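Ticket 177: wardrobe doors won't open fully, back bedroom
Opened 25 June 2026 by Eetu Harju
Status: waiting on parts

Problem
Lower doors hit the bed before they open. Tenant can't get folded clothes in, so they're being left on the bed.

Log
1. Checked the hinges on the upper doors. All fine, no sagging.
2. Measured the bed base at 270 mm off the floor. The lower doors can't clear it.
3. Bed is hard up against the wardrobe, green and white sheet on, black item folded at the wardrobe side.
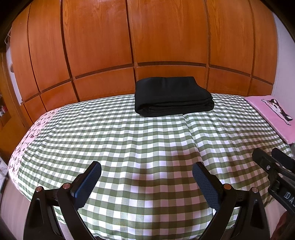
4. Bed needs to come out 100 mm at least. Castors ordered from Gaster, grey if they have that colour.

Contact: Hallow Property Repairs, front desk | Back to top

Recent tickets
Oakley unit: dripping laundry tap
Hellness Street: flyscreen torn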